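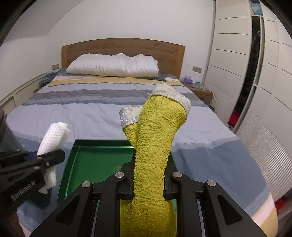
3.2 Study area and sample

The survey covered two housing estates, Horkau and Eltitz, which were built to the same plan but differ in the way they are heated. Horkau is served by a district network that runs from October to April. In Eltitz each flat has its own gas boiler and the tenant decides when to use it. Invitations were sent to 500 addresses drawn from the municipal register, and 273 households returned a usable diary. Flats let for short stays were left out.

3.3 Measurement of bedroom humidity

Each household received a Testasex logger, set to store temperature and relative humidity at fixed intervals. Tenants were asked to place it at mattress height, away from the outer wall and out of direct sun. Bedrooms were chosen over living rooms for two reasons. They are occupied for long unbroken periods, so the moisture given off by sleepers is easier to separate from that of cooking and washing. They are also the rooms in which tenants most often report mould, usually behind the headboard or along the skirting (Pešek survey, unpublished returns).

The bed itself matters more than earlier work allows. Bedding takes up moisture during the night and gives it off slowly through the morning, so a bed made straight after rising holds damp for longer than one left open. We therefore recorded the type of bed, its distance from the wall and the time at which it was made. 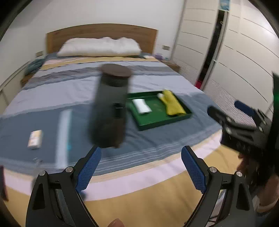

Figure 2. Bedroom with a double bed.

Room type was coded from the diaries by Marlene Trindade and checked by Marcela Šťastný. Where the two codes differed - mainly for studio flats, in which sleeping and living areas overlap - the case was settled by reference to the floor plan.

3.4 Treatment of the data

After the removal of faulty readings, 2799 room-nights remained. A room-night was kept only if the logger had run without a gap and the diary stated whether the window was open, tilted or shut. Outdoor values were taken from the nearest weather station and converted to vapour pressure, so that indoor excess could be compared between mild and cold nights. July readings were used only to check the loggers against one another and do not enter the models in Section 4.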